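Butcher block top: a board in the middle looks lighter than the rest after oiling

Hokton Woodwork Help > Finishing and repair

Posted by stenddale_shop, February 2026

I glued up a counter top in January from maple I bought at Wenau. Before glue-up I laid the boards out dry and moved them around until the color looked even to me. Sanded to 120, wiped on two coats of oil. Now one board near the middle is clearly lighter than its neighbors, and from the stove side it looks almost white. From the sink side it nearly disappears.

The top is 98 inches long and the boards are all 5 inches wide. I paid $283 for the lumber, so I would like to save it if I can. Can I stain that one board to match, or do I have to cut it out? Two things I already tried:

Wiping the light board with mineral spirits to see if it was residue. No change.

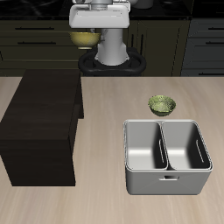
A third coat of oil on that board only. It got shinier but no darker.

3 replies

Posted by planer_snipe

Before you cut anything, work out whether it is a color problem or a grain direction problem. You say it changes depending on which side you stand on. A board that is really a different color looks different from everywhere. A board that was flipped end for end reflects light the other way, so it goes pale from one side and dark from the other. I think you have the second kind, or mostly the second kind.

To check, put a lamp low at one end of the top and look along the boards. Then move the lamp to the other end. If the light board trades places with its neighbors, it is the grain.
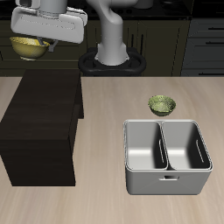 Stain will not fix that. It will make the board match from the stove and look too dark from the sink. What helps some is a flatter finish, because less shine means less difference between the two views. Sand the whole top back with 150, not only the one board, and use a matte oil. I did this on a bench top and it went from very obvious to something I had to look for.

Posted by rip_cut_39

Just leave it. Wood gets darker, it will even out.

Posted by sepulveda_mill

It will darken, but the boards next to it will darken too, so I would not count on that closing the gap. Keep cutting boards and mats off it for the first few months or you will get pale rectangles as well.

I agree with the lamp test. If it does come out as a true color difference, you can tone one board, but practice on offcuts from the same stack first. Strip the oil off the light board and mask both glue lines with good tape.
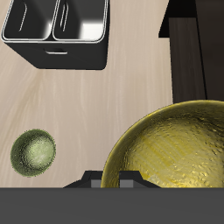 Use a dye thinned much weaker than you think you need, and build it up over several passes. Let each pass dry before you judge it. Maple blotches with ordinary stain, so stay away from the canned stuff. Check that whatever you put over the dye is okay for a kitchen counter.

Cutting the board out is the last resort. You lose two saw kerfs plus whatever it takes to clean up the edges, and you need a new board milled to the same thickness. For next time, mark an arrow on the face of every board before you start shuffling, and look at the dry layout from both sides.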